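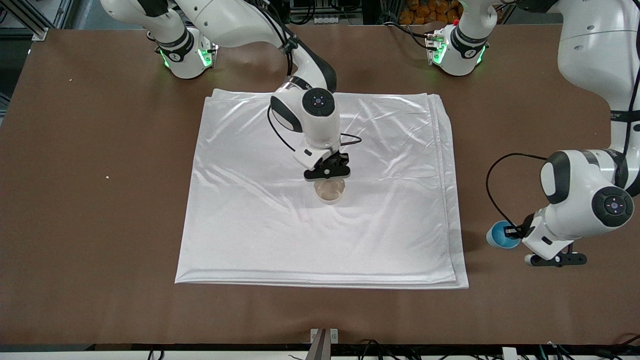 Keskinen satin table cloth, white, medium: my review after a month of use

I bought this at the end of February last year, returned it in a fit of doubt, and then bought it again this winter, so I suppose I should admit up front that I have a soft spot for it. Keskinen sells it as an everyday cloth and I would call that optimistic, but for a birthday, a tea, or a Sunday lunch where you want the table to look like you made an effort, it is lovely. I paid 76 dollars for it at Zometti, and the matching napkins were extra (I skipped them and have regretted it ever since!).

First impressions

It comes folded in a flat paper sleeve with a ribbon around it, and the first thing I did was stroke it like a cat. The satin has a real gloss to it, the kind that picks up every lamp in the room. It is heavier than my old Jemanis one, which used to slide off the table if a child so much as walked past, and the hem is narrow and stitched straight all the way along both sides. I looked for loose threads and found one, near a corner, which I snipped.

How it creases

Now, this is satin, and satin remembers everything. Fold it once and you will see the fold. Fold it into a square and stack the layers and leave it for an evening, and you will have soft wrinkles all over the top and bright little streaks wherever the light catches them. I don't mind this on a relaxed table, and a cool iron through a tea towel takes most of it out. If you want a perfectly flat, hotel sort of finish, though, you will be ironing right before your guests arrive, with your good shirt on, and you may come to resent it. Rolling it around a cardboard tube has worked better for me than folding, and I now keep mine at the back of the linen closet that way.

On the table

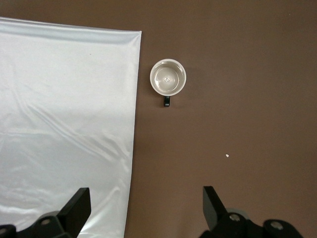 My favorite thing about the cloth is how well it gets along with a dark table. I had always assumed you had to cover the whole top or leave it bare, and then a friend served coffee with the satin pulled over to one side and I was converted on the spot. A white mug with a black handle set straight on the brown, with a little strip of table between it and the edge of the satin, looks smart and also spares the fabric from drips. You get the shine and the warm color of the tabletop side by side, and it takes no time at all to set up. I would happily do this for two people on a rainy morning.

Washing

Mine has been through the machine 11 times on the delicate cycle, inside a mesh bag, and it has kept its gloss. Tea came out with a bit of dish soap. Red wine came out mostly. I have never put it in the dryer and don't plan to, and I hang it over the shower rail, where it dries by bedtime.

Who should buy it

If you enjoy laying a table, get it. If you have toddlers or a cat with opinions, the Vakisura cotton one is cheaper and much more forgiving. Four stars from me, and I'm ordering the napkins this week.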